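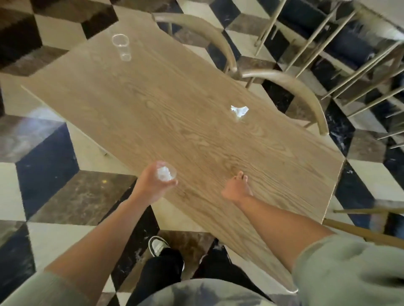 Wooden table with a plastic cup and a paper napkin

Satellite Image Interpreter (land cover), Numcombe office

Sinus makes maps from satellite pictures for councils, water companies and farm groups. We are looking for an image interpreter to join the land cover team in Numcombe. The post is full time and permanent, with a start date to be agreed. Part-time applicants are welcome to apply if they can work at least 3 days a week.

The team is partway through the Fumton river basin atlas. The atlas will have 216 sheets when it is finished, each showing farmland, woodland, built-up land, bare ground and open water. Nearly 80 sheets have been drawn and checked. The person appointed will work mainly on the upper basin, where the fields are small, the valleys are steep and cloud is a problem for much of the year. Later work will cover the estuary and the reclaimed land east of Fumton.

What the work involves

Most of the day is spent at a screen, comparing images of the same ground taken in different seasons and drawing the boundaries between one type of land and another. A first version of each sheet is produced by software. The interpreter corrects it, paying particular attention to terraces, orchards, gravel bars and the edges of towns, where the software often gets it wrong. Each sheet is then checked by a second member of the team, and you will be expected to check other people's sheets in return.

You will also write the short text printed beside each sheet. It gives the date of the image, the area covered, the main rivers and settlements and anything of interest in the landscape, such as an old river course or a quarry that has been filled in. The text is read by the general public and by schools, so it needs to be clear and free of technical terms.

There are two field visits a year, each lasting up to a week. These involve walking over rough ground and staying in simple accommodation. Travel and meals are paid for.

What we are looking for

You should have experience of working with satellite or aerial images, gained in a job, through a degree or as part of a research project. You should be able to use at least one common mapping package and be comfortable with map projections. We need someone who writes well in plain English and who keeps careful notes of the decisions they make on a sheet.

It would help if you have worked with radar images, or if you can write short scripts to handle large batches of files. Neither is essential and training in both can be given. A driving licence is useful for the field visits.

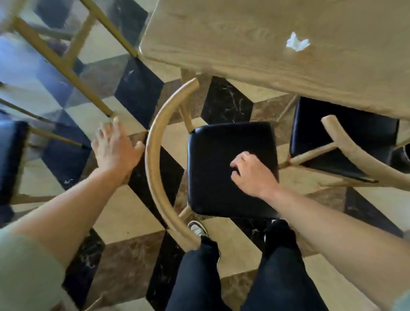
Hours, pay and leave

The working week is 36 hours. Core hours are ten until three and the rest can be arranged to suit you. Up to two days a week may be worked from home once the first month is over. Pay is on the interpreter scale, and the starting point depends on experience. The scale is sent out with the application form. Annual leave is 27 days plus public holidays, and there is a workplace pension.

The office is on the first floor of the Dissanayake Building, a short walk from Numcombe station. There is a lift, and bicycles can be kept in the covered yard at the back.

How to apply

Please ask for an application form from Tharushi Wanigasekara, who leads the land cover team and can answer questions about the post. Return the form with a covering letter of no more than two pages and one sample of your work. The sample may be a map, a classified image or a short piece of writing about a landscape. Group work is accepted if you say which parts were yours.

Applications must reach us by 07/10/2026. Forms that arrive after that date will not be read.

Interviews will be held at the office later in October. They include a short exercise in which you will be given two images of one area and asked to mark and describe the changes between them. No preparation is needed. If you need any adjustments for the interview or the exercise, please say so on the form.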